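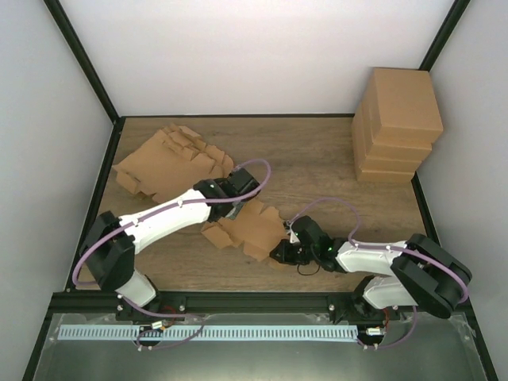 Hi all, my notes from the Kukberg Neighborhood Association meeting, November 1, 2019. I typed these up the same night, so blame me for any typos! We started with the hall tables, which took longer than it should have (it always does). Amanuel Zeleke wants tops in a medium-brown wood grain, the streaky kind, and most of us liked that better than plain white. Matlala quoted $990 for the set. Agreed, with one vote against.

Street fair next. Flultton can lend us 30 folding chairs, but we have to pick them up ourselves – I said I'd ask my brother-in-law for his truck. Stall fee stays at $20. We went back and forth on the bouncy castle and left it for next time.

The Sodamville bus: the petition has 486 signatures now, wow! Amanuel will take it to the town office and ask again for the late evening run to come back.

Leaf bags are in the hall closet, help yourselves. Somebody left a green scarf, I have it.

No meeting over the holidays – we're back in February, same room. Bring a mug.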